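Setting up your club on match day

So you've got Ondero installed and your squad imported. Good! Now comes the part I like best, getting the thing ready for kickoff. I run it for an amateur soccer side and I've set it up more times than I'd care to admit, so I'll take you through it the way I do it.

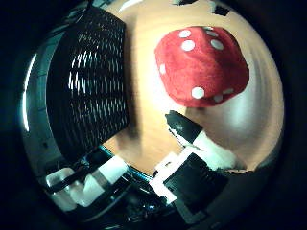 By the Ondero guide writer
Club secretary and match-day operator, Prarix

Before you start, have your team sheet handy and charge your tablet. I aim for 100 percent, because a match with extra time and penalties eats the battery.

1. Open Ondero and tap Match Day. If you run more than one team, pick the right one here – I once logged a whole first half for the under-15s.

2. Tap New Fixture and type in the opponent. If you've played them before, their name pops up after a few letters and the old results come with it.

3. Choose your squad. Ondero lets you name 16 players by default, eleven starters and five on the bench. If your league allows more, change it under League Rules first, or the extra names get dropped when you save.

4. Drag each starter onto the field diagram. Do the goalkeeper first! The app won't let you lock the lineup without one.

5. Tap Lock Lineup. The button turns green and the clock appears.

Note: You can still make a late change after locking. Hold your finger on the player's name and choose Replace. It doesn't count as a substitution unless the clock is running.

6. Enter your league's match code. Ours was 2724 for the cup game in October, and yours will be in the email from the league.

Caution: Don't close the app at halftime. Tap Pause and leave it open, otherwise the clock carries on and you'll be fixing goal times all evening (ask me how I know).

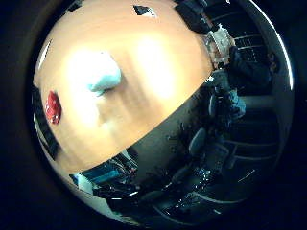
Can I record a match with no phone signal?
Sure, as long as you save the fixture before you leave home. Goals, cards and substitutions stay on the tablet and upload the next time you're online.

7. At full time, tap End Match, check the scorers and press Send. Keep the app open until you see the word Received next to the score.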